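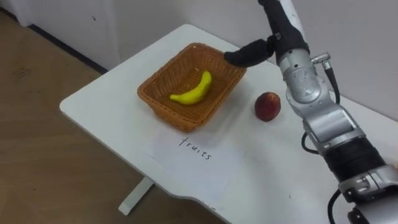

Fruit basket on the break room table – how do you keep it from going bad?
posted by Denise Kettle, Monday, October 19, 2026

Got a shallow wicker basket for the break room at work, put a paper label by it so people know its fruit and its free. Bananas go brown by day 3, peaches get mushy on one side. Office is warm, no fridge space. Budget is tiny. Do I line the basket? Keep the bananas seperate? Also the label keeps sliding off the table every time someone walks by with the door open. Any ideas, starting a bigger order in November.

Nghĩa Kim
Keep bananas and peaches apart, yes. Bananas give off gas that ripens everything near them. Basket for bananas, peaches on a plate next to it, stem side down, not touching each other. Wicker is fine unlined but it can mark soft fruit so fold a dish towel in the bottom. Buy twice a week, less each time. We feed 180 people that way and toss very little. Buy the peaches firm, they'll soften on the table in a day or two.

Arturo Rizzi
just get apples

Songül Öztürkmen
Agree with Nghĩa on the towel – wash it weekly tho, ours got sticky and then fruit flies. For the label, fold the paper into a tent or tape it flat, painters tape comes off clean. Thicker marker too, thin pen is hard to read from the door. And anything with a soft spot goes home with someone on Friday, smoothies.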